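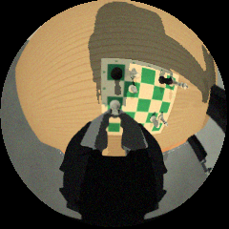

4.3 Recording a chess demonstration by remote control

Before you let Fetia move anything on its own, you have to show it how, one piece at a time. Start in the simulator. Simulated pawns can be knocked over all Friday afternoon and not one of them will roll under the radiator.

You will need the hand controller, the Chess Table scene and more patience than you planned on.

1. Open Grovlow Studio and load the Chess Table scene. Wait for the status bar to say Ready. It says Almost Ready for a while first, and it means it.

2. Switch the main window to Wrist View. The lens is very wide, so the straight edges of the board and table will look bent. Leave the lens correction off. Fetia learns from the same bent picture you are looking at.

3. Hold the clutch button and bring the open gripper over the piece you want. Let go of the clutch whenever your own arm runs out of room, move your hand back to somewhere comfortable, and press again.

4. Lower the gripper until the fingertips are on either side of the piece, then squeeze the trigger slowly. Keep grip force at 12 for chess pieces. The slider goes to 80, for reasons best known to the person who drew the slider.

5. Press Record before you lift. If you press it after, you will have taught Fetia that pieces start out in midair.

6. Lift straight up, clear the neighboring pieces, carry the piece to its square and lower it. Open the gripper fully before you back away.

7. Press Stop, then choose Keep or Discard. Be strict. Fetia copies hesitation beautifully.

Note: The arm throws a shadow over part of the board, and dark squares in shadow can be hard to tell apart. Vary the light setting between recordings so that Fetia doesn't come to depend on one shadow.

Note: Legal moves are not required. Section 4 is about picking up and putting down, and the software has no opinion on your opening.

CAUTION: Do not pull the controller sharply while the clutch is held. In the simulator you will scatter the pieces. On the real arm you will scatter the pieces and trip the joint limits, and you will be reading Section 9.

How many recordings are enough?

Plan on roughly 70 kept recordings for a single kind of piece. Oduor Kirui, who wrote the Romham training set, kept 400 and still discards knights on sight. Take breaks. Tired recordings look fine until you play them back.

To review what you have, go to 4.4.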